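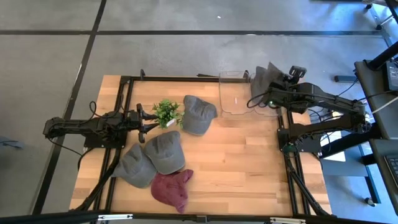
Arkico releases planner update for two-arm sorting of soft items

August 2019

Arkico has released version 7 of Politari, its motion planning and grasp selection software for pairs of robot arms that share one table. The update is meant for soft goods such as caps, gloves and folded cloth, which change shape when they are picked up and often lie on top of each other.

The main change is in how the software decides which arm goes first. In version 6, each arm was given its own half of the table and kept to it unless an operator drew the zones again by hand. Politari now plans for both arms together and moves the dividing line after every pick. If one arm is holding something over the bin, the other can approach an item on its own side, and its path is checked against both the arm and whatever hangs from the gripper.

That last part took the longest, according to Vlasta Pavlović, who leads the planning work at Arkico.

"A cap held by the brim takes up more room than the gripper does, and it swings," Pavlović said. "The old planner treated it as a small box stuck to the fingers. We would get a path that looked clean on the screen and then the cap would drag across the edge of the bin."

The new version wraps the held item in a larger volume and shrinks it as the camera gets a better view. Users can set a lower limit for how far it may shrink. The default is cautious, and the release notes say it will slow down cells with very little space between the arms.

Perception has been reworked as well. The earlier release looked for one outline per item and had trouble when two caps of the same color overlapped. The update scores possible grasp points directly and does not try to separate the items first. When the best point scores too low, the arm nudges the pile and the camera looks again. After 5 nudges without a better score, the software skips the pile and puts a note in the log.

Objects that are supposed to stay where they are can be marked as fixed. The test table at Arkico has a small artificial plant in a white pot standing among gray and maroon caps, with a clear plastic bin at the back, and the test scripts fail a run if the pot is touched. Pavlović said the team wanted something on the table with leaves that show up poorly in depth data.

The company compared the two versions over 674 recorded runs between April and the release. It has published the logs and the scoring script but has not given a single success rate. The logs list each failure by type. The most common one in the new version is a grasp that picks up two items at once.

Skilholm, a returns handling firm that tested the update early, is using it on one table and plans to keep version 6 on its others until the double picks are dealt with. Arkico said a check based on item weight is being written and will come as a patch.

Existing settings files will load in the new version, with one exception. Hand-drawn zones are ignored unless the user turns on the old zone mode, which will be removed in a later release. The driver package for Khasawneh arm controllers has to be updated before the planner is installed.

Politari is a free update for current license holders. The replay viewer, which steps through a logged run with the planned paths drawn over the camera picture, is now part of the standard install.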